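# towel-sorting-logs

Logs and shift notes from the two-arm towel station at the Jarnero laundry. The set holds 147 sessions, nearly 900 towels in all. It was put together by Prakomon for Kollár, who run the site, and is shared with the staff there.

## What the station does

Two arms work over one wooden table. They pick up small towels and cloths one at a time and sort them by colour. Folding is still done by hand at the benches.
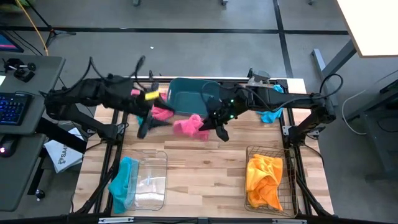 ## What changed for staff

- Sorters moved to folding and checking. No posts were cut during the trial.
- Each shift now has one person who can stop the arms and clear a snag. Training for this takes 2 mornings and is paid.
- Breaks no longer depend on the sorting queue.
- Some people miss the sorting – it was the one job you could do while talking. Their comments are in `notes/`, unedited.

## Files

- `sessions/` – one folder per session
- `notes/` – shift comments, names removed
- `stops.csv` – every manual stop, with the reason given

## Known gaps

Sessions from February have no stop reasons. The Amberg site uses a different table, so don't merge its logs with these. Files over 500 MB are kept on the site server; ask before copying them.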